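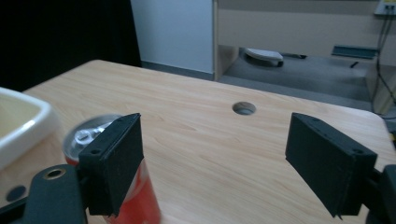
Saturday, May 24, 2025

Makis rang before breakfast to tell me, again, that the Stutier diet has changed his life. Eight weeks of it now. No bread, no fruit after noon, and a sachet of something grey in warm water at bedtime. He says his knees are better. His knees were also better in April, when he was rubbing them with magnesium oil, so I'm keeping my powder dry.

I asked what was in the sachet. "Minerals." Which minerals? He went off to look at the box and came back talking about the football.

Boyang came by at lunch and I made her read the website with me. It has 17 testimonials and 15 of them use the word "fog". Not one surname. There's a study, supposedly, but the link goes to a page selling more sachets. She thinks I'm being mean and that if he's walking to Zenda and back every day, who cares what colour the drink is. Fair enough, though I'd put my money on the walking. He never walked anywhere before.
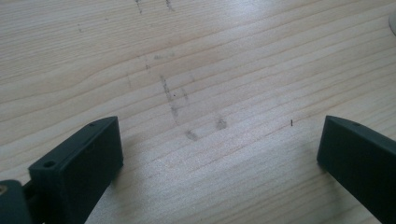
*Pale wood, plenty of glare.*

Tried going without bread myself until four o'clock, out of fairness. Got a headache and a short temper, then had two slices with Vegemite. Felt no fog lift or fall.

Makis wants me at the Stendden info night. I've said maybe. If they pass around an order form I'm leaving, and he can get the bus home. Must ring the plumber Monday about the tap.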